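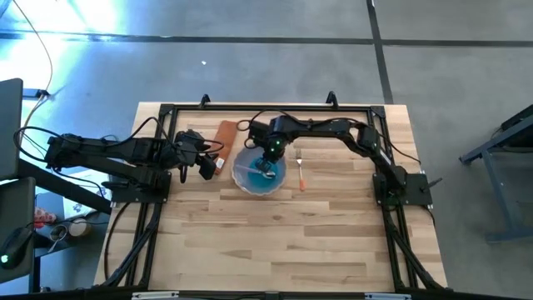 Dulik House Catering and Domestic Services

How to oil a wooden worktop

Wooden worktops in the shared kitchens are to be oiled twice a year, in April and again before the winter closure. Please book the room with Irena Sowa beforehand. Work should begin after 17:00, when meals have finished.

Clear the surface and wash it with warm water and a little mild soap. Do not flood the joints. Leave the wood to dry overnight.

Sand lightly along the grain with fine paper, paying attention to rings and scorch marks. Wipe away all dust with a barely damp cloth.

Pour a small amount of oil on to a lint-free cloth and spread it thinly. End grain takes up more oil and may need a second pass. After 20 minutes, wipe off whatever remains on the surface — any excess will turn sticky.

Allow the first coat to dry for the time stated on the tin, then apply another in the same way.

Oily cloths can catch fire without warning. Lay them flat outdoors to dry, or soak them in water and place them in the lidded metal bin. Oil and paper are kept in store 53.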